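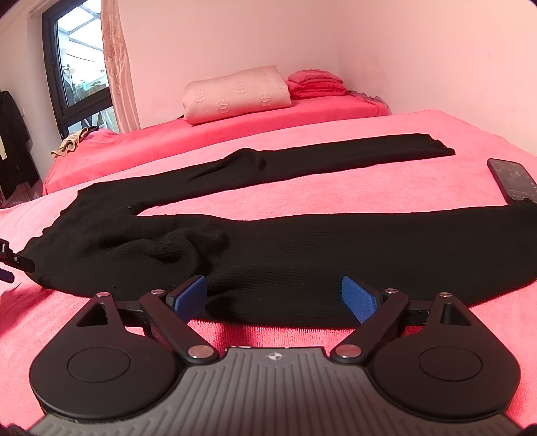
Sweaters and other knits are the one part of the wash I never learned properly from my mother, who threw everything in together and hoped for the best, so most of what follows I picked up the slow way, by ruining things. The first rule in my house now is that a wet knit never goes on a hanger. The water pulls it down, the shoulders grow those little horns, and by evening you own a dress. Lay it flat on a towel instead, and if you don't have a big table free, a bed does very well. A black knit spread out on a pink towel, like mine, is easy to see against, too, so you can tell right away if one sleeve is lying crooked or the hem has wandered off to one side. (Do use an older towel under dark things, though, one you wouldn't cry over if it picked up some dye.)

Before you get to the flat part you have to get the water out, and please, please don't wring. Lift the sweater out of the basin with both hands underneath it, the way you'd lift a sleepy cat, and let it drip a moment. Then lay it on a dry towel, roll the whole thing up like a jelly roll, and press along the roll with your forearms. I kneel on mine! Unroll it, move the sweater to a second dry towel, and pat it back into the shape you remember. If you don't trust your memory, measure across the chest before washing and write it on a scrap of paper. I keep mine in the sewing drawer, and some of those scraps are older than the washing machine.

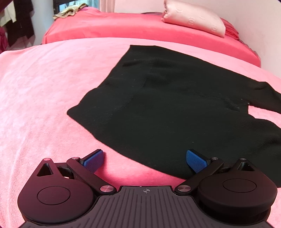
Photo: Wanda Szczepańska

As for soap, use less than you think. For years I used a full capful and wondered why my cardigans felt stiff and a bit sticky at the cuffs. A teaspoon in a basin of cool water is plenty for one sweater. Let it soak for 14 minutes or so while you do something else, swish it gently, and rinse in water of the same temperature, because going from warm to cold is what makes wool sulk and shrink. Cotton and acrylic are more forgiving, but I treat them the same way out of habit and they seem to last longer for it.

Pills are next, those little fuzzy balls under the arms and wherever your purse rubs. I've tried the razor trick and I have the hole to show for it. A cheap fabric comb is slower but kinder. Hold the knit taut with one hand, comb in short strokes in one direction only, and stop when you start getting fresh fluff. Do this when the sweater is completely dry.

A snag looks worse than it is, so don't snip it! Take a blunt needle, push it through from the wrong side right beside the loop, catch the loop, and draw it to the inside. Stretch the fabric a little each way and most of the pucker goes.

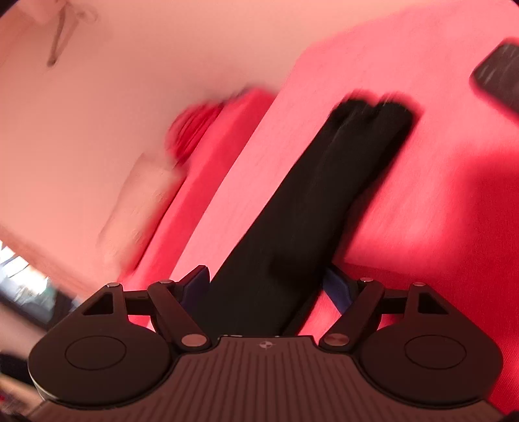

Laundry day in the bedroom.

Now for folding and putting away. I fold the sleeves straight across the back, then bring the bottom up to the neck, and I stack the heavy ones underneath. If you're storing them until fall, make sure everything is clean first, even the one you only wore to church, as moths love a bit of old perfume or gravy. Cedar blocks help some. Give them a light rub with sandpaper each August and they'll smell like new.

One more thing about drying. Turn the sweater over once the top feels dry, and swap the towel underneath if it's damp. In my back bedroom with the window open, a thick one takes roughly 20 hours, and a thin one is usually ready by supper.

Posted Aug 25, 2023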